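Kitchen Duty: A Student Club Teaches an Arm to Work the Tap

At Drokside Technical School, the robotics club has spent its fall on household chores
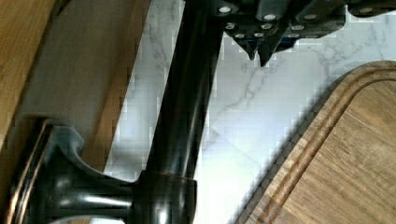 The club's first rule is that the arm doesn't get to practice on anything easy. Last year's members worked with foam blocks on a gray mat, and the arm got very good at foam blocks. Then they took it to the Trullura student meet, where the tasks were set up in a mock kitchen, and it finished near the bottom.

"It had never seen anything shiny," says Tuva Sjöberg, who captains the team. "It reached for reflections."

So this year the work moved to a kitchen. The members picked a dark bronze faucet partly for its finish, which throws long highlights down the spout, and set it against veined white marble. A cutting board stays out on the counter. Roald Björklund, the shop teacher who runs the club, wanted clutter that people really have.

The task sounds simple. The arm has to find the side lever, close in on it without hitting the spout, and move it. The spout is tall and stands in the way of most direct paths, so the students have been teaching the arm to come in high and go around. They steer it by hand through each attempt, record the motion and the camera video together, and use the recordings to train the software overnight.

By December they had 116 recordings they were willing to keep. More than 80 others were thrown out, mostly for jerky steering. Edvin Lundgren keeps the log and decides which ones stay. He has not been popular.

"He cut five of mine in one afternoon," says Mwanahawa Mosoti, a second-year student who joined to learn programming and now does most of the driving. "I watched them again at home. They were bad."

The arm, which the club calls Esik, still misses the lever often. The fingertips narrow to points, good for picking up small things but not much help on a thick, smooth handle. Lautaro Sepúlveda has drawn a wider pair with a rubber face and is waiting for time on the school's printer. Sjöberg would prefer to keep the pointed ones and fix the approach angle first - the two have been arguing over it for three weeks.

Björklund stays out of it. He checks the wiring, locks up at six and lets them settle the rest.

The next Trullura meet is in the spring. Teams get the task list on the morning of the event, and the club has no idea if there will be a faucet on it. Mosoti has started recording cutting board runs as well.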